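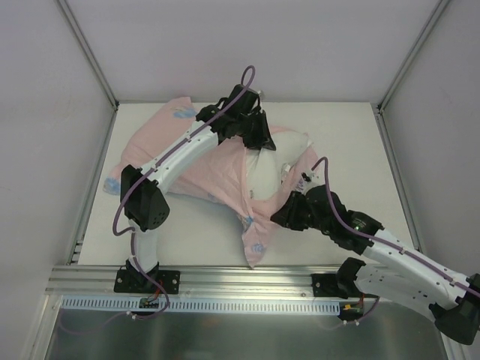

Figure 1. Pink cover and white padded insert on the work board, two arms.

Room Control Setup Tool - Project Report
Aurelio Robles and Ya-wen Choi, with thanks to our adviser Chun-hung Tai

When we started in February, the meeting rooms on the Prarkonville campus were all set up by hand, and each one had its own little settings file that had been copied from some other room years ago and patched ever since. We wanted to make a simple web form that would let a technician pick the projector, the screens, the microphones and the touch panel, and then write the settings file for them. We called it Mevadau, and we are still quite fond of the name!

The form has grown to 50 fields, although most people will only ever see a handful of them, as the rest stay hidden until a device needs them. Behind it sits a device list with 112 entries, typed in mostly by Ya-wen over several long evenings (thank you, Ya-wen). The biggest headache was the serial settings - two projectors with nearly the same model name wanted different speeds, and our first version happily mixed them up.

Tin-yau Tseng kindly tried the tool on the Zaststead lecture hall and asked for an undo button, a fair request that we have only half finished. Undo works within a page but is lost when you move to the next one. The file checker still skips rooms with two touch panels, so those have to be read through by hand before loading.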